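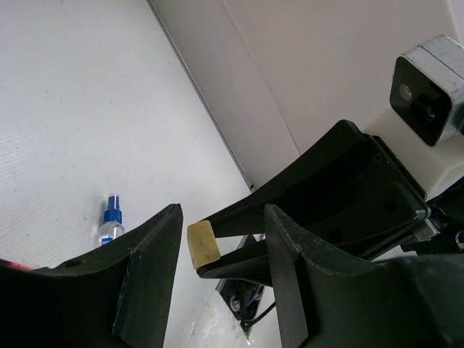
Small clear spray bottle, blue nozzle cap

Stock number 1381. Sold singly or in a bag of 18.

We have stocked a lot of small spray bottles at Calham over the years and I have been rude about most of them. They leak in the bag, the nozzle sticks, and the label promises a "micro-fine luxury mist" that comes out as one fat drop down your wrist. So please read the next part as coming from someone who did not want to list another one.

What it is

A clear plastic bottle with a blue spray top, small enough to stand on a worktop without getting in the way. You fill it yourself. It suits water, ordinary glass cleaner, or a weak mix of washing-up liquid for wiping down a white table, where every streak and speck shows.

What the maker says, and what we think

Kistelora, who supply it, call the spray "perfectly even". It isn't. Precious Hlongwane in our packing room tried it on a dark tray and got a decent round patch with a heavier blob at the lower edge. For a tabletop you are going to wipe anyway, that hardly matters. For misting seedlings or ironing a silk shirt I would spend more.

They also say it "never clogs". We left 3 bottles filled with tap water on the windowsill through October. Two sprayed first time. The third needed several pumps and a rinse under the hot tap before it would behave. We live in a hard water area, so you may do better.

The clear plastic is the part I do like. You can see how much is left from across the room. The drawback is that clear liquid in a clear bottle looks like no liquid at all, so write on it. Any bottle holding something other than water should say so, and the small label that comes with it will not survive much handling. Use a paint pen.

Please don't use it for

Bleach. Neat solvents. Anything you have already poured out of a bottle with a warning on it, unless that warning says you can.

Filling

Unscrew the top, fill to the shoulder and no further, and screw down by hand. Overfilling is behind most of the leaks we hear about – though not all of them, whatever Kistelora's leaflet says.

Spare tops

Sold in packs of 2. They fit this bottle only. We tried them on the Sosard bottle and they wobble.

Returns

If the nozzle fails, send us the top and keep the bottle. Refilwe Cele deals with these and will post out a replacement.

Page last checked November 16, 2018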